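A Thursday at Kandska, where the robots go to be shown how
Posted in Workshops & Visits
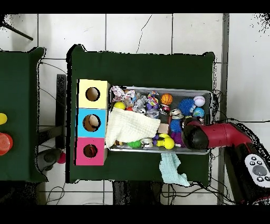
The sorting table at Kandska, with the arm in among the toys and the coloured boxes along the left.

I had been meaning to get out to Clovville for the better part of a year, ever since my neighbour's daughter started an apprenticeship out that way and came home talking about "driving the arm" as if it were a perfectly normal thing to do before lunch. So when Kandska put up a notice for their June open afternoon I booked the same evening, packed a sandwich and a thermos, and caught the 514 bus, which takes the scenic route whether you want scenery or not (I did, as it happened, and the wattle was early this year).

Kandska is in the old cannery at number 472, past the tyre place. Look for the green roller door and ignore the front entrance, which is locked. A sign would help, and I said so on the feedback card! Inside you get a visitor sticker, a cup of tea and a seat in a very chilly training room while everybody arrives. There were 14 of us on the tour, a nice mix: some high school teachers, a couple of retired fitters, a young bloke from Lumenta who asked all the clever questions, and me.

Our guide was Si-eun Hwang, who runs the demonstration floor and has the patience of a really good swimming teacher. She started with the thing I'd misunderstood completely. I had pictured people at keyboards, typing out instructions for every little movement. What they do at Kandska is much closer to teaching a child to tie shoelaces. A person moves the arm through the job, start to finish, over and over, and the movements are saved along with what the cameras picked up. Later on, all those goes are used to train the software to have a crack at it by itself. Each go is called an episode, and they had logged 2788 of them on the toy job alone when we visited. I found that number oddly moving. That's a lot of somebody's mornings.

The toy table was my favourite stop by a long way, and the one I've put at the top. The arm is a lovely glossy red with a black gripper on the end, and it works over a metal tray packed with toys, the sort of jumble you'd find at the bottom of any toy box in the country: a ball done up like a basketball, another like a baseball, a little globe, spiky rubber balls, soft things, knobbly things, and a cream cloth lying crumpled over half of it. Beside the tray are three cardboard boxes, yellow, blue and pink, each with a round hole in the top. The job is to pick something out of the tray and post it through a hole. My grandson could do it at two. It is much harder than it sounds when your hand is a gripper.

Si-eun explained that the mess is deliberate. If every toy sat neatly on its own, the robot would learn about neat toys and come unstuck the first time two things overlapped. The cloth is there for the same purpose, and she told us it's the item most of the trainees dread. A ball has a middle you can aim for, more or less, but cloth folds away from you and comes up in a shape you didn't expect. The spiky balls are considered a treat.

Then we saw the two ways of doing the showing. One is by hand, where you take hold of the arm itself and lead it along, with the motors slackened off so it follows you. Ikhsan Hartono took us through that on a second arm in the next bay, and we all had a turn. It feels a bit like dancing with a very polite partner. The wrist is stiffer than you'd think and I banged the practice block twice.

The other way is by remote control, and there's a white controller for it, with buttons and a round pad like a joystick, kept right by the base of the red arm. Ikhsan prefers the remote for the toys, as your own arms stay out of the cameras' way and the recordings come out cleaner. It is slower to learn, though. The teachers in our group were hopeless at it and very cheerful about it. The Lumenta fellow was good, and I suspect video games.

I asked whether the bad tries get thrown out. Some do, Si-eun said, but they hold on to plenty where the operator fumbles and then recovers, so the software gets to see what recovering looks like. I have thought about that on and off all week.

We finished with biscuits and a short talk from Stelotance, who supply the recording software and who ran over time. If you go, wear a jumper, because the main floor isn't heated either, and closed shoes are compulsory. Parking is free but fills up by one o'clock. The tour runs a bit under two hours, there's a ramp at the side door, and the next open afternoon is listed on the noticeboard in the Clovville library. I've already put my name down for another turn on the remote.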